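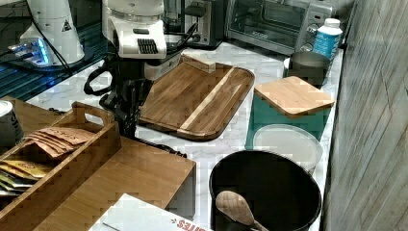

3.2 Worktop clutter. Counter space was logged in 196 home kitchens, all fitted with the Pravell worktop or similar. Small appliances nearly always end up along the back and stay there. Food prep happens in whatever is left at the front. In Fig. 4 the toaster and toaster oven keep to the back of the marble counter, while the large wooden board lies flat and takes up a good part of the working area. Lidded containers, like the teal one with the bamboo lid, drift to the sides. Same pattern in the Oridmont homes, less so in flats.

Fig. 4. Counter with rimmed cutting board and appliances behind.

Boards were measured flat, rim included. Upright storage was coded seperately (S. Willems did the coding, see Table 4). Cups and bottles not coded at all, they move to often.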